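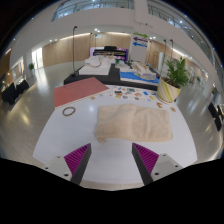

Folding towels with a gripper: good habits from our Clarkholm workshop

Clear the patch of table you need first, and give yourself a good hand's width all round the cloth. Start with one plain towel and leave the fancy bed linen for October!

Wipe the finger pads every 14 folds (a damp cloth is plenty, and let them dry properly), then check the screws while you're down there.

Our house rule is 2 people whenever an arm is switched on, one of them within reach of the stop button, and no sleeves or lanyards dangling, please. With the hand-held sort you can work alone, but do close the fingers slowly and pinch the cloth a little in from the corner, or you'll be chasing it across the table all afternoon.

Smooth any ridge before the next fold, and write down the ones that went wrong as well as the good ones.

Shewit Abdella, August 2020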